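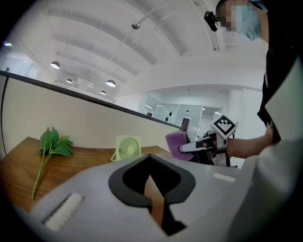 ## Repair Before Replacement: A Conversation with Rukhsana Mengal

*Thursday, March 29, 2018*

The Carbone Furniture Library lends tables, chairs and desks to households that have recently moved into the district. Its director, Rukhsana Mengal, met with the newsletter to discuss the past year.

The library completed 123 loans, most of them to families renting for the first time. "People expect to be offered whatever is left over," Ms. Mengal said. "We ask them what they need and how large the room is."

Each item is inspected on return. Minor repairs are done at the Driselska Street workshop, which opened in October with 4 benches. Asked whether older pieces are worth the labor, Ms. Mengal was direct. "A solid table can be sanded many times. A cheap one usually can't be sanded once."

Borrowers pay a deposit of 100 dollars, refunded in full when the item is returned. Ms. Mengal confirmed that the amount will remain unchanged. Applications for summer loans are accepted at the front desk until 10 days before the requested delivery.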